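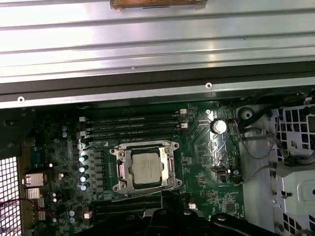

## Gokel Parallel Gripper: Product Review for Board Disassembly Use

**Reviewed by:** Asnakech Mamo and Darren Hartley, Equipment Evaluation, Lougher Center for Electronics Recovery
**Approved by:** Ruth Cheetham
**Status:** Not recommended for processor removal in its current firmware

### Background

The Center evaluated the Gokel parallel gripper over a trial that ended in November. The work was the removal of processors from server and workstation boards that remain mounted in their cases. The gripper was fitted to an existing Cleteo arm, and cycles were run by the Melell sequencing software already in use in the recovery hall.

Working inside the case is harder on a gripper than working on a bare board. The fingers must come down into the case, clear the memory slots on one side of the socket, and close on a part that stands only slightly above its retention bracket. On the board type used for most of the trial, a row of four capacitors and a row of power chokes stand to the left of the socket, and the left finger has little room between them and the processor. An error in position that would be harmless on an open bench can bend a component here.

### Performance in normal operation

In most respects the gripper did what the Center asked of it. Finger travel was smooth and the closing position was consistent from cycle to cycle. The fingers are narrow enough to reach the socket without the case being taken apart, and they can be changed with one hex key. Noise was low. The printed setup guide is clear, although the wiring page shows an older connector and should be replaced.

The trial covered 453 removal cycles, and 427 of these finished without a gripper fault.

### The fault

The remaining 26 cycles ended in the same way. The gripper closed on the processor, reported a successful grip, and then lost holding force while the arm was lifting. The controller continued to report "part held." Melell therefore had no reason to stop the arm, and the arm carried on toward the tray.

In 20 of these cycles the part fell back onto or near the socket and was recovered without visible damage to the board. In the other 6, the socket contacts were bent or a nearby component was struck, and the board was withdrawn from resale. No person was injured. The cell was closed and guarded during every cycle.
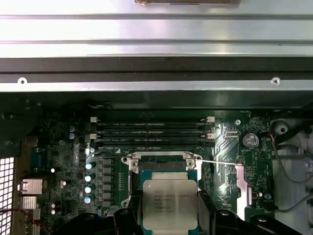 The fault was first put down to finger alignment, and Mr. Hartley reset the alignment and repeated the approach checks. This made no difference. Keith Hebden of the maintenance section then logged motor current directly at the controller and compared it with the status signal sent to the arm. In each logged failure the motor current dropped shortly after the lift began, while the status signal did not change. The reviewers conclude that the "part held" signal is set once, when the fingers close, and is not checked again until the fingers are told to open.

The drop in current appears to come from the controller's thermal protection. Faults were more common late in long runs, and none was logged after the controller had been left to cool over the midday break. Reducing motor output to protect the hardware is a reasonable design choice. Doing so without informing the rest of the cell is a safety defect, and the Center would treat it as one on any machine that lifts a load.

### Supplier response

The supplier was given the logs and replied through its service contact, Clive Penrose. He confirmed that the behavior could be reproduced and said that a firmware change was planned. No release had been received when this review was approved. The suggested interim measure, a lower duty setting, was tried for 2 shifts. No fault occurred in that period, but the number of cycles was too small to support a conclusion, and throughput fell below the level the recovery hall requires.

### Rating

| Item | Finding |
|---|---|
| Reach and clearance | Good |
| Repeat accuracy | Good |
| Ease of setup | Acceptable |
| Status reporting | Unacceptable |
| Documentation | Acceptable, one page out of date |

### Recommendations

1. The gripper should not be used for processor removal until the corrected firmware has been received and tested on site.
2. Use on heat sink clips and memory modules may continue at the lower duty setting, with the cell closed.
3. Melell should be set to read motor current during every lift and to stop the arm if the value falls below the grip threshold. This applies to all grippers in the hall.
4. Operators must not reach into a case after a dropped part until the arm has been locked out. The "part held" light is not to be relied upon for this purpose.

Questions about the logs should be sent to Mr. Hebden. The trial unit is being kept in the equipment store under a hold tag.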